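Kettler opens furniture reuse shop in Malia, with 385 secondhand tables and desks looking for good homes

MALIA, October 19, 2025 – Kettler is delighted to throw open the doors of its new reuse shop, a project close to our hearts and a good long while in the making. Locals can come in, have a wander and take home a solid piece of secondhand furniture at a neighbourly price.

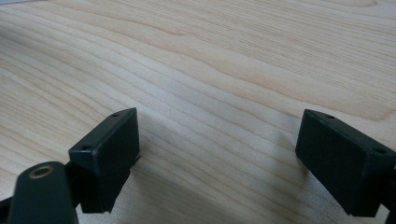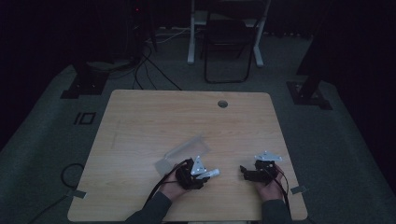 Pale timber tabletops with plenty of grain.

What's in store

The opening range has come out of offices and libraries around the district, including a big clear-out at Favum, and has been sorted and given a good clean by our workshop crew. There are desks, meeting tables and a colourful lot of chairs – and yes, we've kept a few odd ones we simply couldn't part with.

Since the collection program began, Kettler has taken in 1,513 items, and we're hoping to reach 2,000 by the end of December.

Delivery and repairs

Our friends at Julis will deliver anywhere in Malia for a flat fee, and schools and playgroups get their first 2 items delivered free. Wobbly legs and tired drawers can be booked in at the repair bench, so do bring that favourite old piece along for a look.

The shop is open from 9 am to 4 pm, with parking at the rear. Media enquiries can be made at the front counter.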